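3 min read

Thread. I've had the Imell tabletop kit on trial and people keep asking if it's any good. I said I'd write it up when I had an opinion. I now have several, and a couple of them agree with each other.

What Imell sells you: the software, the setup guide, a library of starter tasks and a support line. You bring the arm, the table and the patience. The quote doesn't have a line for patience, but you'll go through a lot of it.

The starter tasks are all kitchen stuff. Put the plate here, move the cup there. The sales page calls this "everyday manipulation." My mother called it setting the table and I did it for no money.

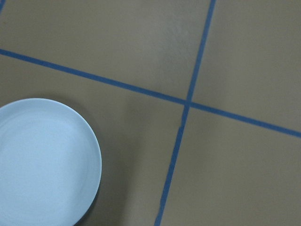 Setup is where I expected to suffer, and I mostly didn't. The guide wants a plain, dull surface and a taped grid, and it's relaxed about how tidy the grid is. Good thing. The two lines by this plate don't meet square, and one of them has a kink in it just past the crossing. The software asks you to click the crossings in the wrist view, so it works from the tape you've got. I clicked, it thought for a bit, it said OK. My tape work has been rejected by better-looking software than this.

The guide also says to start with an empty plate. I respect a product that knows its customers.

Teaching a task: you walk the arm through it 5 times, name it, press save. Naming is limited to 2 words, which I found out after typing a full sentence. My first saved task is called "plate please."

Then you let it run. Imell's number for "production ready" is 70 clean repeats in a row. I have questions about who is producing what, but fine, it's a target. My best streak is well short of that and I'd like to keep the exact figure between me and the log file.
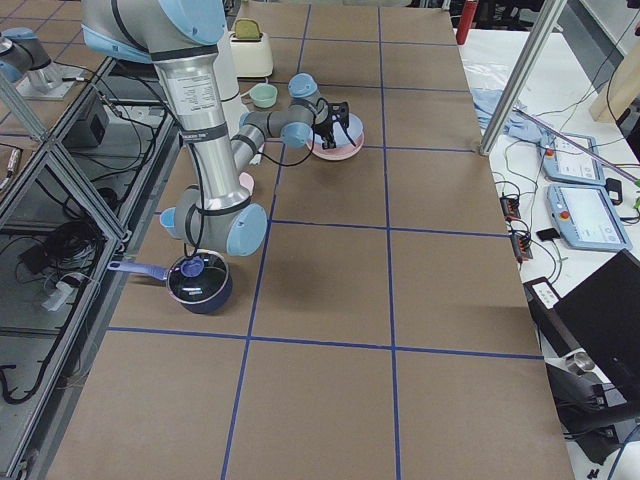 The part I'd pay for is the approach editor. You get to set how the gripper comes in to each object: from which side, how high, how slowly. The default path came in from the far side for everything, and that's no use to me when the toaster lives at the far end and the cup is back there too. Having it stop over the near edge of the pink plate, fingers down, took one slider and a test run. In the Prallard software I used before, that would have been an afternoon and a forum post.

The part I would not pay for is the lid module. It's an add-on. It costs around $1,000 and it teaches the arm about lids. I have a blue saucepan with a glass lid and a perfectly good knob on top, and I'm not spending a grand to find out what the arm thinks of it. The trial doesn't include it. They've asked me twice.

Support: I wrote in twice. First reply was quick and correct. Second reply was quick and about a different customer's problem. I hope the folks at Avside got their conveyor sorted out.

Docs: good in English until the error codes, where it just says "see Peñalver manual." I don't own a Peñalver anything. I asked, and the codes come from an older controller they inherited the list from. A new list is due in April.

Would I buy it? The base kit, yes, if you already have an arm and you move a lot of small things over and over. The add-ons, wait. If you just want the table set, see my mother's pricing, above.

Trial runs out soon. I've asked for an extension. They said they'd love to, and had I thought any more about the lid module.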